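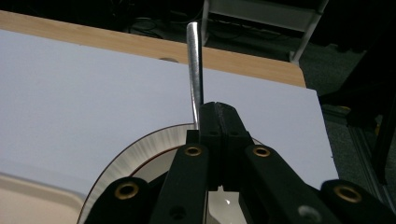
A hand-held gripper holds a metal rod above a white board and a round dish.

Hukmont Publishes Rules for Hand-Held Gripper Work

January 14, 2020

The Hukmont Institute for Applied Automation has published its first set of working rules for hand-held grippers. The document, titled Good Practice for Hand-Held Gripper Work, applies to all staff, students and visiting partners who use the tools at the institute's sites in Pomberg and Losport. It takes effect immediately at Pomberg. Losport will follow once its workstations have been inspected.

The rules cover work in which a person carries a gripper by hand and uses it to pick up, move and set down everyday objects, with a camera on the tool recording the task. The recordings are later used to teach robot arms the same movements. Until now, each laboratory has followed its own habits, and recordings made in one room have often been hard to use in another.

A review of 2535 recordings made at the two sites found that 606 could not be used for teaching. The most common problem was a grip that changed partway through the task, when the object turned or slid between the fingertips and the operator corrected it with the free hand. Other recordings were set aside when the starting position of the objects had not been noted, or when the fingertip pads were worn unevenly.

Under the new rules, operators must check the fingertip pads before each session. The pads must close flat against each other along their full height. Pads that show a gap, a tear or a shiny worn patch are to be replaced in pairs. The pivots of the linkage must move freely, and every screw on the arms must be checked for tightness by hand. A tool that fails any of these checks is to be tagged and returned to the equipment room.

A separate section deals with thin and rounded objects, including rods, spoons and pens. Such objects are to be held with both pads in full contact and lifted straight up before being moved sideways. A slight lean is accepted if it stays the same until the object is released. If the object turns in the grip, the operator is to set it down, stop the recording and begin again. Touching the object with the free hand during a recording is not permitted.

The rules also set conditions for the work area. The board or table under the task must be flat, clean and fixed in place. Dishes and trays should be placed so that the operator can reach them without changing stance. Cables must be kept clear of the space where the operator stands or steps, and must be secured when they cross a walkway. Loose items that are not part of the task are to be removed from the work surface.

Operators are limited to 300 recordings per tool between full inspections. The count is kept on a card stored with the tool and must be updated at the end of each session. Two operators may share a tool on the same day, provided that each signs the card and repeats the opening checks.

Faces, name badges and computer screens must be kept out of view wherever possible. If a person who has not agreed to be recorded enters the area, the recording must be stopped and deleted. Signs stating that recording is under way are to be posted at each entrance.

The text was prepared with the Phelan Laboratory, which tested an early version beginning in September. Following comments from operators there, the section on rest breaks was made longer. It now calls for a break after every hour of continuous work and advises operators to change hands when the task allows.

The institute will accept written comments from users at both sites through the end of the trial period. A revised edition, version 2, will include a section on soft and fragile objects, which the current text does not address. Existing recordings do not need to be repeated, but they must be labeled as having been made before the rules came into force.

Printed copies are available from the equipment room at Pomberg. Requests for training should be sent to the automation safety office.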